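4. Fitting your Kullarden roller shade

Nearly there, and this is the fun part!

4.1 Hold the bracket against the wall, 40 mm above the glass, and mark both holes in pencil.

4.2 Drill, tap in the plugs and screw the bracket home. Repeat at the other end.

Note: shades wider than 540 mm need the middle bracket too (bag 11).

4.3 Push the pin end in first, then lift the other end until it clicks. Lovely sound!

Caution: keep cords well out of reach of children.

4.4 Lower the shade fully and check that it hangs straight. 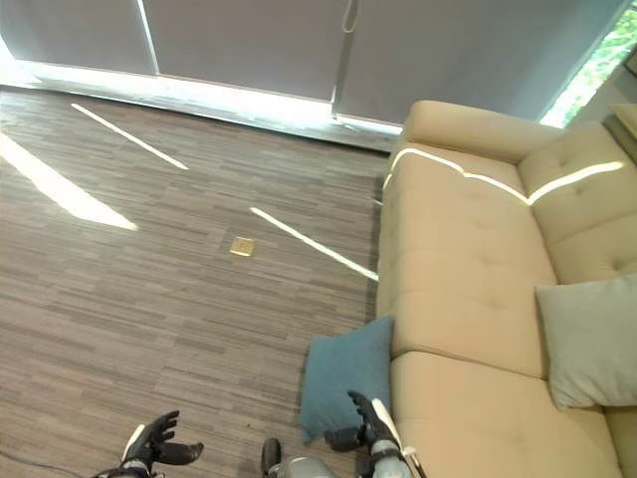
4.5 Roll it up and down a few times to settle the fabric.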